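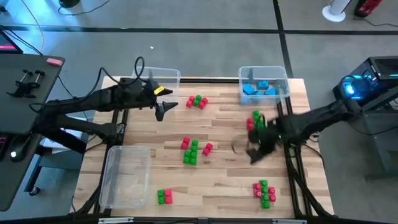

Red and green blocks and clear bins on the table

Stop Windows rearranging my desktop icons when I unplug the second monitor
Posted in Windows help > Desktop and display

Mariama Owusu
Windows 11 laptop with a second screen plugged in by HDMI. I keep a lot of shortcuts on the desktop, sorted into groups: work on the left, family stuff on the right, and a column of folders down the middle that I'm still going through. Every time I unplug the second screen to take the laptop downstairs, all of it gets shoved into one lump on the left. When I plug back in, it stays like that and I have to drag everything back.

Auto arrange is off. Align to grid is on. I have tried turning that off as well and it made no difference. The laptop screen is set to 150% scaling and the monitor to 100%, if that matters. The monitor is the main display.

I don't want to tidy the shortcuts away into folders, I like them where they are. Is there a setting that makes Windows remember the positions, or do I need a program for it? I would rather not pay for one. I did look at Stomero but it wants an account before you can even download it.

Hendrik Vanhove
There is no single setting that fixes this, but there are a few things that together got it to stop on my machine, which is a similar set-up.

First, the main display. Windows puts the desktop icons on whichever screen is main. When that screen disappears, everything has to move to the laptop, and if the laptop has less room the icons get pushed up into whatever spaces are free. So go to Settings, System, Display, click on the laptop screen (it is usually number 1), open Multiple displays and tick "Make this my main display". Then put your icons where you want them on the laptop screen. When you unplug the monitor they shouldn't need to move, as the screen they are on hasn't gone anywhere. The taskbar clock and most new windows will then open on the laptop, which annoys some people.

Second, in the same Multiple displays section, tick "Remember window locations based on monitor connection". This is for windows and not icons, but it's worth having on anyway.

Third, scaling. 150% on one and 100% on the other does make it worse, because the grid is a different size on each screen. If you can live with 125% on the laptop, try that.

If you want to keep the monitor as main then you do need a program. I use one called Drindent. It is free, there is no account, and it does one job, saving the icon positions to a file and putting them back. Right-click the desktop, choose Save layout, give it a name. I have one layout for docked and one for undocked.

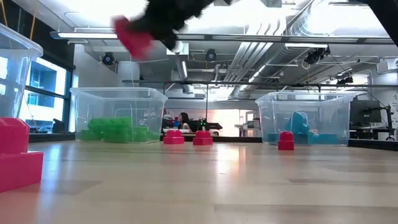
A saved layout only stores where each icon was, it doesn't store the icon. If you delete a shortcut and make it again with a slightly different name, Drindent treats it as new and drops it in the first free space. It also matches by name and nothing else, so it can't group things by type or size for you. Think of one big pinkish-red toy block at the left-hand side of a table, and a smaller red one that has been picked up: to you they are obviously the same sort of thing, but a list of names and positions knows nothing about that. So if you rename a lot of shortcuts in one go, save the layout again straight afterwards. I save mine at the end of any day when I've moved things, and keep the last 6 files in case one goes wrong.

One warning, version 1029 had a bug where it put everything back one row too low if the taskbar was set to hide itself. The one after it is fine.

Rarkbridge
just turn off auto arrange. right click desktop > view > untick it. works for me and I have 40 icons

Mariama Owusu
Auto arrange was already off, I did say that in the post.

Hendrik, thank you. I tried making the laptop the main display and it has held through three unplugs so far. The clock being on the wrong screen is a nuisance but I can put up with it. I left the scaling alone for now - the text at 125% is too small for me. Will try Drindent if it starts again. Does it run at start-up or do I have to open it each time?

Hendrik Vanhove
It adds itself to start-up when you install it. You can switch that off in Task Manager under Startup apps, and the right-click menu still works without it. The only thing you lose is the automatic restore when a screen is connected.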